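Sorting a Big Mixed Bin of Blocks by Color (and Keeping It That Way)

So I finally did the block bin. If you have kids, or you used to have kids small enough for blocks, you probably have one too: a big plastic tub in the closet with three or four different sets dumped together, a doll shoe, a dried-up marker and a layer of crumbs at the bottom. Ours had a Drametti set in it (362 pieces, says the lid, which we still have for some reason), a bag of Relex cubes my sister passed along, and a bunch of plain painted ones from I don't know where.

I put this off for most of a year. Then one morning in August I cleared the table right after breakfast and had the whole thing done before lunch, with coffee breaks. I've done it twice more for other people now and I have a way I like, so I'm writing it down.

What I use

A table with a smooth top, as big as you've got. Trays, the shallow kind with low sides. An old towel. A bowl for junk. Something to wipe with. And labels, if you're a label person, which I am.

I really do want you to use trays and not bags or deep boxes. You need to be able to see everything in there at a glance, and you need to get your fingers around a single block without digging. I have a few white ones from Hirov that were $18 for the stack and they've held up great. White is nice because every color shows up against it, but baking sheets will get you through it just fine! I used baking sheets the first time.

Step 1: Don't dump the bin

I know. Dumping it is the fun part. But a full bin on a table means blocks rolling off every side, and you lose all your working space in one go. Spread the towel on the floor, set the bin on that, and bring blocks up to the table a couple of handfuls at a time. A small pile goes fast and it feels like you're getting somewhere.

Put the pile on the side of your weaker hand. I'm right-handed, so mine goes left and the tray goes right. Try it the other way around for a minute and you'll see how much you end up crossing your own arms.

Step 2: Pull the junk and the odd ones

Before you sort anything by color, go through the handful for stuff that isn't a block. Junk goes in the bowl. Then look for damaged ones: cracked corners, splinters, paint coming off. I toss splintered ones outright. Chipped paint I set aside on the windowsill to deal with later (later was three weeks, in my case).

Ones with letters or patterns on them are a judgment call. I go by the main color and ignore whatever's printed on the face. If it's truly half and half, I leave it in the pile until the end, and I'll get to that.

Step 3: One color at a time

This is the step that changed everything for me. The first time, I set out a tray for every color and tried to fill them all at once, picking up a block, looking at it, deciding, finding the right tray, over and over. It wore me out. My brain was mush before I was a quarter of the way through the bin.

Now I pick one color and only look for that one. Blue first, always. Blue is easy to spot next to red and yellow, and once you've told yourself "blue," your hand just goes there. You leave the warm colors loose on the tabletop and put the blues straight into the tray. Don't line them up yet! Just get them in.
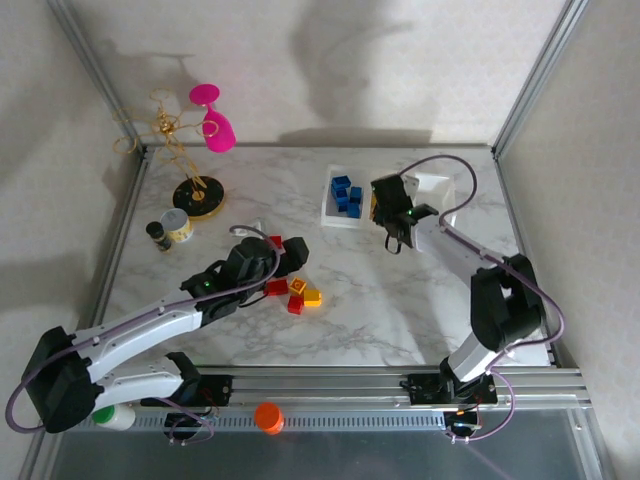

One reader wrote to say she does it backwards: she starts with whatever color there's the least of, gets that out of the way, and swears the rest goes quicker. I tried it on the second bin I did and I can see the appeal, especially if you've got just a few greens floating around. The trouble for me was figuring out which color that was in the first place, when most of the blocks were still on the floor. If you know your bin well, go for it.

Once the blue is out, I do red, and then yellow and orange. Keep those last two together for now. Under my kitchen light a worn yellow and a pale orange look nearly the same, and I've wasted a lot of time holding them up side by side. I carry that tray over to the window when it's full and split it there, and it takes a couple of minutes.

When the small pile is done, grab the next handfuls from the bin and start again with blue. Yes, you're going round and round through the colors, but each round is short. If you fill a tray, swap in another. Don't let it heap up, or the top ones slide off and end up back in the loose pile, and then you're sorting the same block twice.

Step 4: Wipe them while they're sorted

I used to wash the whole bin first. Don't. You end up with every towel in the house covered in damp blocks and nowhere to sort. Do it by tray instead — one color, a barely damp cloth, a tiny bit of dish soap, and then out on the towel to air. Never soak painted wooden ones. I ruined a set of my grandmother's that way, and the paint came up in little bubbles.

Plastic ones can take a real bath in the sink. If yours have stickers on them, treat them like the painted ones.

Step 5: Sort by size inside the color (if you care)

You can stop after step 4 and you'll have a nice, usable set of blocks. But if you've got cubes from different makers, you may find they don't stack well together. Our Relex cubes are just a hair bigger than the Drametti ones, and you'd never notice until you're a few levels up and the tower starts to lean.

What I do is set one cube flat on the table, put another next to it, and run a finger across the tops. If I feel a step, they're from different sets. It's quicker than measuring. I keep the two sizes in the same tray with a strip of cardboard down the middle. My youngest ignores the cardboard completely, so take that for what it's worth.

Step 6: The leftovers

There's always a little gang of blocks that don't belong anywhere. Half and half ones, a lone purple, something that's faded to beige. Give them their own tray and call it the mix tray. Kids love the mix tray! Mine go for it first, every time.

Please don't spend ages trying to find each one a home. I did that on my first go and it took as long as the reds.

Step 7: Where it all goes

I store the trays stacked on a low shelf, heaviest at the bottom. For a bigger collection, a drawer unit works better. My sister bought the Vakulenko 232, which has shallow drawers that pull all the way out so you can carry one to the table like a tray. It's not cheap, but I'm jealous of it. Measure your shelf before you order one, because hers sticks out past the edge and she bangs her hip on it.

Labels go on the short end, where you can read them when the trays are pushed in. For little ones who can't read yet, a dab of paint or a square of colored paper does the job.

Keeping it sorted

It won't stay perfect. By the end of the first week there were reds in my blue tray and a sock in the yellow. What helps is having one empty tray left out for cleanup. Everything goes in there at bedtime, no sorting, no nagging, and then every few days I sit down with it and do the color thing again while I'm on the phone. With one tray's worth it's a pretty pleasant ten minutes.

The old bin, by the way, is now holding our winter boots. The doll shoe's owner has been located. If you've got a trick for the yellow and orange problem that works after dark, please leave it in the comments, I'd love to stop walking trays over to the window.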